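**Week 7 notes - planning the equipment budget**

OK, so last time we stopped at the list price, and most of you wanted to go straight to ordering. Slow down a little! I've watched two labs (one of them mine) spend everything on the big machine and then have no cash left for cables.

Start with the task. We picked cloth handling for the Botanell exercise, so every line in your sheet should point back to picking up, folding or wiping with a cloth. 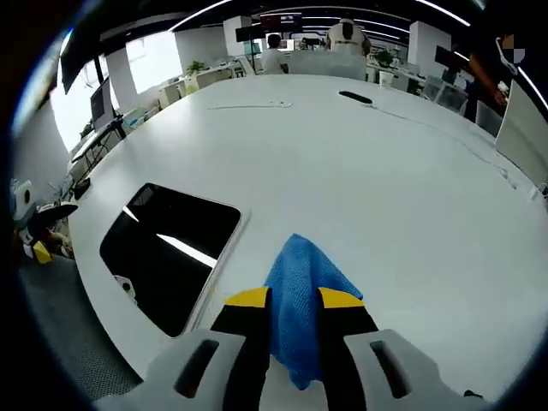

*Fig. 1. Hand-held gripper with a blue microfiber cloth, tablet on the table behind.*

Look at what a single work spot needs before you price anything. A gripper, sure, but also table space, something to work on, and cables. I tell people to make three columns: buy once, buy again, borrow. Cloths go under "buy again" - put down 70 of them for the semester and don't argue with me. Finger pads go there too (my own rule, ask Kidus Workneh if you want the long version, he did the Gidey budget with me).

Quotes for the exercise, per hand-held unit:

- Triron: 154 credits, pads extra
- Zillasell: 108 credits, one set of pads included, longer wait

The cheap one isn't automatically the winner. Add the pads, add the shipping, then ask what a month of waiting does to your schedule if you want to start in September.

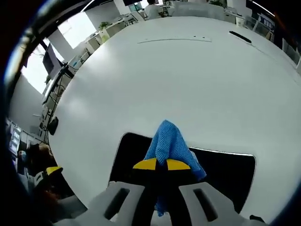 *Fig. 2. Cloth held between the yellow-tipped fingers, with a second gripper at lower left.*

Next question: how many units? Deividas Hunt asked in class whether one per person is too many. I'd say one per person plus a spare, and I'd cut the furniture line before I cut the spare. Check your tabletop too, people forget to measure how much of it they can really use!

For next time: bring your sheet with all three columns filled in, both quotes worked out to a full total, and one line you'd drop if I took away a tenth of your money.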